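Folding the Quilted Jackets: A Talk With a Secondhand Seller in Tunstall

Jun 21, 2018 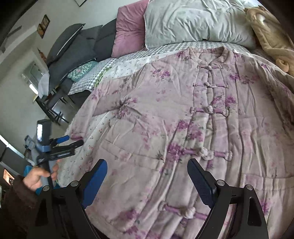

Should a jacket with frog closures be fastened before it is folded? Fasten all of them, top to bottom, and the two fronts will stay lined up while the sleeves are brought in.

The answer comes from the owner of Donby, a secondhand clothing shop in Tunstall that sells mostly coats, robes and quilted jackets. She has run it for five years and does the folding herself, on a bed in the room over the shop.

"A table is too hard and too slick," she said. "A padded jacket slides on it. On a bed it stays where you put it, and you can walk around to the other side."

She lays each jacket down with the front facing up and smooths it from the collar to the hem with the flat of her hand. The part where the closures sit gives her the most trouble. Fabric behind knotted cords tends to pucker into long folds, and she used to try to press them out.

"I gave that up," she said. "The iron catches the knots and you end up with a shiny patch. Now I pull the hem down a little and leave it. Buyers know what a quilted jacket looks like."

Once the front is smooth she turns the jacket over, brings the sleeves across the back and folds it in two, with the bottom half going up under the collar. She does not fold in three. Three folds put a crease through the pockets, and on a printed cotton that crease can take weeks to hang out.

A stand-up collar gets a rolled strip of tissue inside the neck. She does not button or tie anything over it. "If you flatten that collar it never stands right again. I lost a good one that way my first winter."

The shop takes in most of its quilted stock in April, when people clear their closets, and sells it in the fall. In between, the jackets are stored in lidded cardboard boxes from Zusico, which she buys flat and puts together as needed. She has tried plastic bins and went back to cardboard after one summer of musty linings.

Floral prints are the ones she sells fastest. Asked whether the colors fade in storage, she said light is the problem and the boxes take care of it. What she does see is wear at the cuffs, especially where a lining in another color shows. She checks those first when a jacket comes in, then the pocket edges, then the cords.

"Cords come loose at the back, where they're stitched down," she said. "Put a finger under the loop and lift. If it moves, sew it before you put it away. You won't remember in October."

A second shop, in Fekidberg, is planned for next year. It will have a proper folding room, she said, and she has already picked out the bed.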